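How to nominate someone for a community service award

Most local award programs take nominations from anyone, and the form is shorter than people expect. The steps below use the Protimden Neighbour Award as the model, but they suit most programs run by a charity or community centre.

1. Read the criteria first. Protimden asks for at least two years of unpaid work in the area. Paid staff can be nominated only for what they do outside their job.

2. Ask the person. Some people don't want the attention, and the form needs their signature anyway.

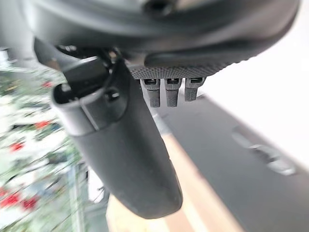 Close-up with greenery and a white wall.

3. Write the statement. The limit is 58 lines, and about 30 is plenty. Say what the person did, where, and who was better off for it. "Drove seniors from Brurnov to the clinic every week" is stronger than "always helpful".

4. Get two letters of support. They should come from people who know different sides of the work – a client and a partner group, for instance. Relatives can't write one.

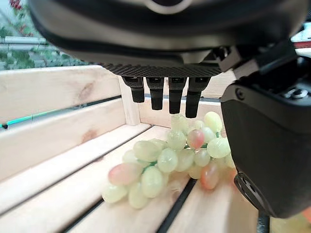 Give your letter writers a copy of your statement so the dates match. If the nominee has worked with a group such as the Dinu Food Share, ask for the letter on its letterhead.

5. Check the form. Nominees must be 16 or older. Print the name the way it should appear on the certificate.

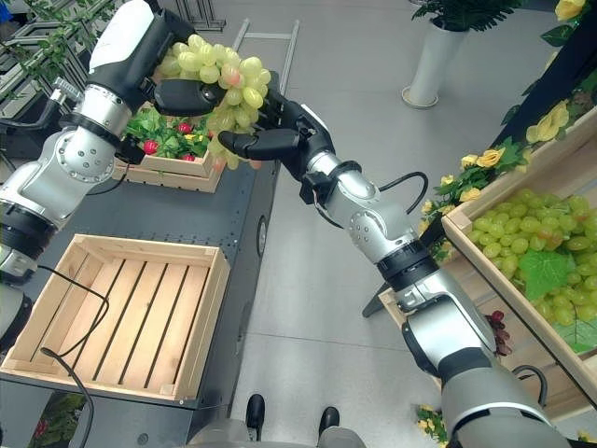 6. Send it in. Email is fine, or drop it at the front desk of the Maritz Centre in a sealed envelope. Forms are due by Jan 17, 2025, and late ones are held over to the next round. Keep a copy of everything, including the letters.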